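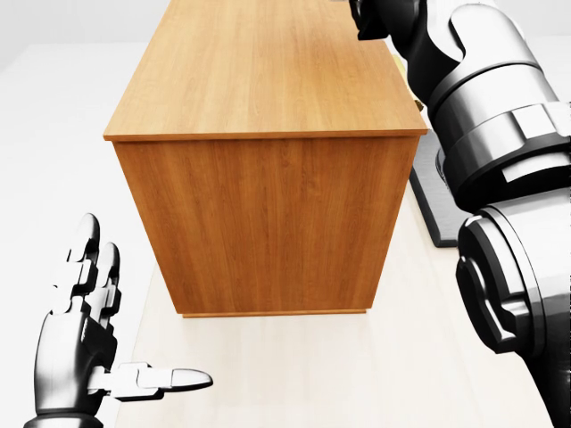
3. Materials and Methods

3.1 Study sites and sample

The sample consisted of 80 small wooden cabinets kept in occupied homes at four sites: Prollarar, Ronum, Trình and Jeltia. Prollarar and Ronum lie inland and have dry, heated winters. Trình is coastal and humid for most of the year, and Jeltia has a wet spring followed by a long dry summer. Homes with whole-house humidity control were left out, as were homes in which the cabinet stood directly above a floor heating loop. Cabinets were accepted if they had a solid wood top fixed to a solid wood case. Pieces with a veneered top were accepted only for the comparison group described in Section 3.5 and do not enter the main results.

Households were asked to go on using the cabinets as they normally would. No piece was moved, refinished or emptied for the study. Age was recorded from a label or receipt where one existed and otherwise left blank, which means that age could not be used as a predictor in the regression reported in Section 4.

3.2 Grain direction and measuring axes

Wood shrinks and swells very little along the grain and much more across it. All measurements of the top were therefore tied to grain direction and not to the width or depth given by the maker. Axis A was taken along the grain and axis B across it, both in the plane of the top. On the side panels, axis C was taken along the grain and axis D across it.

In the most common layout, the grain of the top runs from front to back and the grain of the sides runs vertically (Figure 2). Axis B is then parallel to the front edge, and seasonal change appears mainly as a difference in width. Where the grain of the top ran parallel to the front edge, axes A and B were exchanged and the piece was coded as the second layout. Mixed layouts, such as tops with a cross-grain border, were coded separately.

Figure 2. Wooden cabinet with front-to-back grain in the top and vertical grain in the side panel.

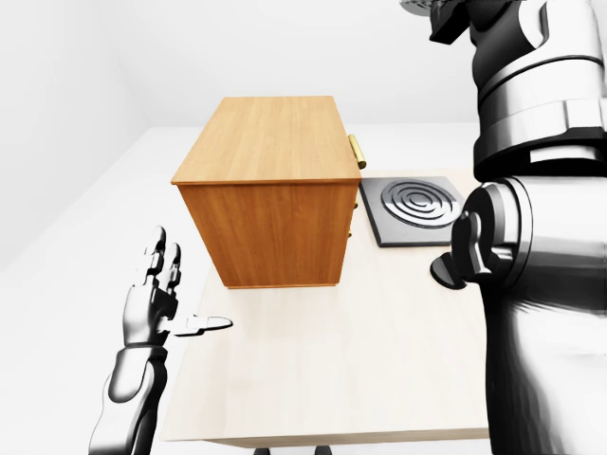
3.3 Measurement procedure

Each top was measured at four points along axis B using a digital caliper with extended jaws. Points were marked on the underside with a soft pencil line so that later visits would return to the same position. Readings were taken with the room door closed and before any window was opened. If two consecutive readings at a point did not agree within the resolution of the caliper, the jaws were reseated and the point was measured again.

Moisture content was read with a pin meter on an unfinished surface, in most cases the inner face of the back rail. Pinless readings were tried during the pilot but gave unstable values on thin panels. They were dropped before the main survey. Meter readings were corrected for species and temperature using the tables supplied with the instrument. Where the species could not be identified with confidence, the general hardwood setting was used and the record was flagged.

Air temperature and relative humidity were logged in the same room for 2000 hours at each home. Loggers were placed at the height of the cabinet top and away from direct sun, stoves and outside walls. Gaps in the logger record were not filled. Homes with a gap longer than one full day were kept in the analysis of dimensions but removed from the analysis of lag between air humidity and wood response.

3.4 Scoring of joints and finish

Joints between top and case were scored on a scale from zero (no visible gap) to three (gap admitting a steel feeler strip along its full length). The score refers to the worst joint on each piece. Overhanging tops were scored from below, as the lip hides the joint when the piece is viewed from standing height.
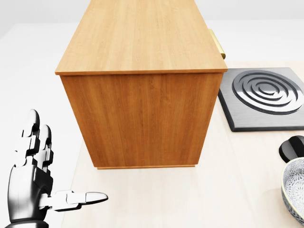 Finish was scored separately, with cracks parallel to the grain distinguished from cracks across it. Cracks parallel to the grain were treated as possible signs of movement in the panel. Cracks across the grain were recorded but given no weight, given that wear, heat and cleaning products can all produce them. Two raters scored every piece independently, and differences were settled by a joint second inspection.

3.5 Comparison group

Cabinets with veneered tops were measured on the same schedule and at the same four points. Axis B was defined by the grain of the face veneer, although the core material controls most of the movement in such panels. Results for this group are given in Section 4.3 and are used only to estimate the measurement error of the caliper method under ordinary household conditions.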